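In defence of the full shelf

I moved house last July, and before I did I read one of those books about owning less. You may know the type. It has a pale cover and a lot of empty space in the margins, and it told me that anything I hadn't touched in a year should go. So I was very good and I got rid of nearly everything in the shed.

I have spent the months since then buying it all back.

First it was the pipe clips (£3 for a bag, and I'd given away a whole jar). Then a decent saw, then paint rollers, then the funny little key that bleeds the radiators, which I ended up ordering from Horer and waiting ages for. I added it all up the other night and it came to £164. That's for things I already owned! I could have had a weekend away on that, or at least a very nice lunch and the train fare.

My trouble with the clear-out crowd is that they treat a shelf of odds and ends as some sort of failing. I grew up over a repair shop on Dusteva Road and the shelves there went up to the ceiling, and I never once heard anyone say they'd feel calmer if there was less on them. People came in with a broken lamp and left with a working one, and the part had been sitting in a tin for 20 years.

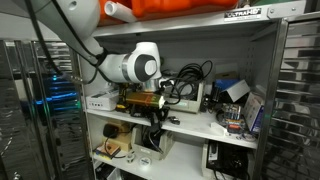
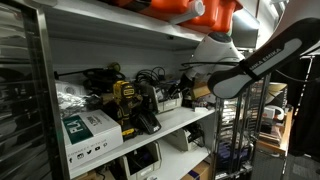 Metal shelving, with things kept on it. I find that cheering.

But where do you draw the line between keeping useful things and just hoarding?

I'd say it comes down to whether you can find the thing when you need it. If you have to buy a second tape measure before you can get to the first, you've gone too far.

By that test I do all right in the kitchen and very badly in the loft, where there are boxes marked Estska from a job I left ages ago – I couldn't tell you what's inside them. Those can go. I'm not asking anyone to live in a warehouse.

What I'd like is for the advice to be a bit less bossy. A year is no time at all in the life of a spanner. Mine sat in a drawer through two flats and a wedding before the washing machine started walking across the floor, and then I was very pleased to see it. I've got a new jar for the pipe clips now, and it's going on the top shelf next to the tins.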